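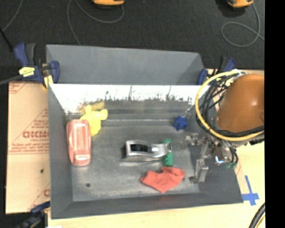 Every August my feed fills up with people who have cut their belongings down to some round number, and every August I read the whole lot and come away grumpy. This year's number is 90. Ninety things, for a grown adult with a kitchen. I've never seen a full list published, only the total, and I have questions about whether forks are one thing or several. A pink plastic container lying in a big gray metal bin is the sort of object these posts treat as a moral failing, and I'd like to put in a word for the plastic container. It holds stuff. You already own it. Getting rid of it means buying another one in the spring.

I went through a phase of this myself when I lived in Tetlow. I paid for a decluttering course called the Pireck Method, which came as a workbook and a set of emails that got pushier as the weeks went on. The idea was that you handled each item and asked what it was "asking of you." My colander wasn't asking anything of me. I gave it away anyway, and for most of that winter I drained pasta with a pan lid and burned my wrist twice.

The workbook said the average home has 2,000 items nobody has touched in a year. It didn't say who counted, or whose home. On a later page the same figure was 1,000. I wrote to ask which one was right and got an email offering me the advanced course.

What bothers me more is the story about where it all goes. The advice is always to donate, as if there's a family on the far side of town waiting for your second-best toaster. I worked Saturday shifts at the thrift store in Brurklow for a couple of years, and I can tell you we turned away a lot of toasters. We turned away pillows and most particle-board furniture, and we should have turned away far more mugs. People didn't like hearing no. They'd had a nice feeling on the drive over and we were spoiling it. Some of them left the bags by the back door after we closed.

I'm not saying keep everything. My aunt's garage on Baptiste Street was a real problem, and clearing it took 12 trips in a borrowed pickup - I wouldn't wish that on anyone. But she didn't have a mindset issue. She had bad knees and a garage with no shelves. We put up shelves and things got better, and no workbook came into it.

So my own rule, which I won't be selling, is that I don't get rid of anything in the same month I've read an article about getting rid of things. The urge usually passes. If I still want the thing gone in October, out it goes.

I did buy another colander, by the way. It's worse than the old one - the feet are uneven and it tips over in the sink.

Last updated: August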